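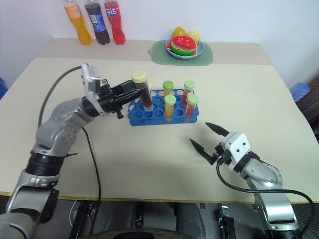 4.3 Failure during tube handling

Figure 3. Tube task on the bimanual setup. The left gripper holds the cream-capped tube at a tilt near the back left corner of the rack; four green-capped tubes stand in the rack. Right gripper open.

Most of the trials in August ran without anything worth reporting. This section deals with the ones that did not. We group them under one heading as they share a cause, or we think they do (see 4.4 for the doubts).

The task is simple on paper. Left arm takes a tube, lifts it clear, moves it to another hole and lets go. Right arm is meant to steady the rack if it shifts. Out of 15 trials with the Poditz policy, 6 ended in a fault stop. All six came in the lift phase. None during transport, none on release, which surprised us given that release was the step we had spent most of the summer worrying about.

What went wrong. The policy starts to turn the wrist before the bottom of the tube has left the rack. A tilted tube with its lower end still near the holes (Figure 3 shows the kind of pose we mean) has very little room. If the wrist keeps turning, the glass or plastic wall bears on the rim of the hole, the side load climbs, and then one of two things happens. Either the tube slides in the fingers, or the rack comes up with it. In four of the six faults it was the rack. In the other two the tube slipped and the force limit tripped a moment later.

The right arm did not help. It is supposed to close on the rack when the rack moves by more than 12 mm, but the trigger reads from the head camera, and the left gripper can hide the near part of the rack at just the wrong time. So the arm waits with its fingers open. In one trial it did close, late, after the stop had already been sent. Sihan Han pulled the logs for that one and found the trigger had fired on the shadow of the gripper, so we do not count it as a success either.

Parallel fingers make this worse. They hold well across the pads but resist twist poorly, and a smooth round tube can pivot between them without the finger gap changing at all. The gripper encoder sees nothing. From the controllers point of view the grasp is perfect right up to the stop.

Safety. No one was hurt and nothing broke, but two points need writing down.

First, the fault stop holds position. It does not release. With a tube wedged against the rim this means the load stays on it until an operator steps in, and on two occassions the operator (Yiran Jiang both times) had to reach in between the arms to free it. That is poor practice. The written procedure at Costdale, where the cell is housed, says both arms must be powered down first, and powering down lets the left arm sag by a small amount, straight onto the tube. So people avoid it. We have since added a slow back-off move: after a stop the left arm retraces its last stretch of path at low speed, then waits. Reaching in before it has finished is not allowed.

Second, the force limit. It was carried over from the Flelier block-stacking work and never reset. Fine for blocks. Too high for tubes with liquid in them. We halved it for the later runs, which brought more stops but gentler ones.

Fixes tried. (a) A hard rule that blocks wrist rotation until the gripper has risen past a set height. Works, but the policy fights it and the motion goes jerky. (b) Retraining with extra demonstrations of straight lifts. Better. Tan, our simulator, had been giving the rack holes far too much clearance, so the early tilt cost nothing in training; correcting the hole size there did more than either of the other changes, and we should of checked it first.

With (b) and the corrected simulator the fault did not come back in 12 further trials. That is a small number and all of them used the same rack – we make no claim about other racks, or about tubes with wider caps, where the fingers sit differently. The occluded trigger on the right arm is still open. A second camera low on the right side is the obvious answer and has not been fitted yet.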